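Hand-held grippers vs teleop for demos: is the gap real?

bolt_and_washer
27/03/2022
Has anyone else read the Drestville write-up? They trained the same policy twice, once on teleoperated demos and once on demos from people holding the grippers themselves. Same tasks, same network. The hand-held set got 81 per cent on the put-it-in-the-cup tasks with a lot less collection time. My supervisor has printed it out and left it on my desk, so I gather I have an opinion now.

kelpie_dynamics
I've read it. The result is fine. The colour of the graphs is a crime. My gripe is that they ran 16 trials per task and quoted a percentage as if it came down from the mountain.

Talebi
Pooled across tasks, mate. It's in the appendix, where all the good bits are buried.

kelpie_dynamics
I stand corrected and remain grumpy. Pooling a brush with a sponge is still cheating a bit.

Eun-ji Hwang
We tried to reproduce it at Vustitz on 7 tasks. Five came out close to theirs. The two that didn't were both two-handed, and our wrist tracking drifted whenever the hands crossed over. We recalibrated, re-recorded one of them and got most of the gap back. The other I have decided to call future work.

Grullum
So the method works as long as you behave like a robot while holding it. I can save everybody the reading: people move faster than arms can, then the arm tries to copy them and faults out. We threw away a third of our demos for speed alone.

bolt_and_washer
You can slow them down at playback though?

Grullum
You can, and then your brush drops into the cup at the pace of a council meeting. Policy learned it beautifully.

Eun-ji Hwang
We just asked people to go slower. One practice session and they were mostly inside the joint limits. 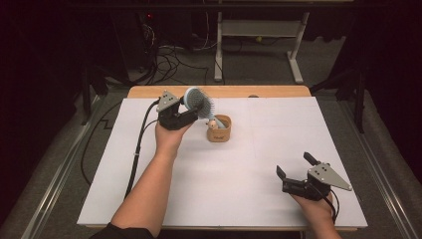 bolt_and_washer
How many demos per task did you need before the numbers stopped improving?

Eun-ji Hwang
Around the point where we got bored, which I'd put down to the curve flattening. Single-handed tasks levelled off well before the two-handed ones, and adding new starting positions helped more than adding repeats.

kelpie_dynamics
Repeats are a waste of an arvo, agreed. Still want error bars.

Talebi
Appendix, page 2.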